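28 Feb 2019

Some notes on seeing Fluvix last night at the Muriithi, with Climier opening. I'm posting these one at a time so you can skip the parts you don't care about.

**1/** I bought the ticket in December, before the second album was out, so I went in not knowing how much of the set would be new. Answer: most of it. If you're going later in the tour and only know the first record, give the new one a couple of listens first.

**2/** The Muriithi used to be a furniture showroom. It holds 500 with the balcony open. The balcony was open and it was close to full by the time the opener finished. Coat check is still cash only and still at the bottom of the stairs, so you meet the line for it on your way in and again on your way out.

**3/** Climier is a duo now. Marcelino Cabello plays guitar and sings, Mihret Workneh plays drums and runs a small keyboard with her left hand when the song needs a low end. They lost their bass player last year and decided to carry on without one. I missed the bass on the slow songs. On the fast ones I forgot about it.

**4/** They played half an hour. Best thing in it was "Gravel Tax," which is a much heavier song live than on the EP. Cabello broke a string near the end of it and finished on five. He didn't have a spare guitar, so Workneh played a drum pattern while he changed the string, and people clapped along until he was ready.

**5/** Changeover was long. Over 74 minutes from the last note of Climier to the first note of Fluvix. There was a problem with one of the monitors and the crew kept swapping cables. The house music was one side of an old dub record, and I heard the whole side twice. 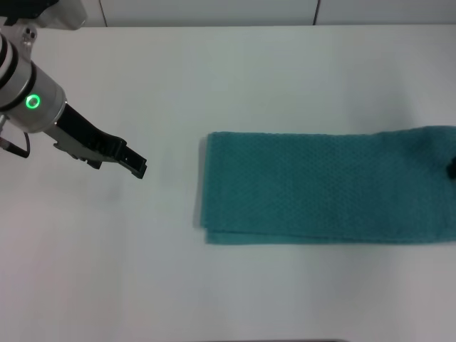

**6/** Anyway, when the lights went down the band walked on without an intro tape and started with "Fostwood," which is the long one that closes the new album. I would not have opened with it. It's eight minutes and the first three are organ and brushed snare. People talked through the start of it. Then the guitars came in and they stopped talking.

**7/** Lineup for anyone who hasn't kept up: Kurniawati Majimbun on vocals and guitar, Esperanza Aguirre on organ, Inmaculada Olmedo on bass, and a touring drummer whose name I didn't catch when they did the introductions. He was good. He plays a little behind the beat compared with the records, and it suits the older songs.

**8/** Majimbun's voice has changed. The high part in "Salt Road" is down an octave now and she leaves the long note at the end to the organ. I've seen people complain about this. I thought it worked fine. She has more control in the low range than she did on the first tour and she's using it.

**9/** The sound was muddy for the first four songs from where I was standing, left side, near the pillar. I moved back to the desk and it got a lot better. If you're at this venue for anything loud, stand by the desk. The pillar side gets the bass and not much else.

**10/** New songs I liked: "Paper Weather," "Second Ferry," and the short one with no title on the setlist. New song I didn't: "Understudy." It has one idea and repeats it for five minutes. The album version fades out before it wears thin. Live they had to find an ending, and they took a while to find it.

**11/** Olmedo sang lead on one, a cover I didn't know. Someone next to me said it was an old Spanish pop single. If anybody has the title, please reply with it. The chorus went up a step every time it came around, and the organ dropped out for the last verse.

**12/** There wasn't much talking between songs. Majimbun thanked Climier, said it was the band's first time in town in three years, and asked for the lights on the balcony to be turned down. That was about it until the encore.

**13/** Encore was two songs. "Night Clerk" with Cabello on second guitar, then "Salt Road" to finish. They'd clearly rehearsed the first one. He had a proper part, including half of the solo, and Aguirre stood up to play for the first time all night.

**14/** Merch: shirts, the new album on vinyl and CD, and a tour single pressed in an edition of 200. Mine is number 118 short of the end, if that means anything to anybody. The single has "Second Ferry" on one side and a demo of "Night Clerk" on the other. The demo is slower and I think I like it more.

**15/** Climier had EPs on a separate table and Workneh was selling them herself. She said they're recording in the spring, still as a duo.

**16/** Overall I'd put it a little under the show they did here on the first tour and well above the festival set. Moving "Fostwood" to the middle would help. Next two dates are sold out, but there were still balcony seats for the one after that when I looked this morning.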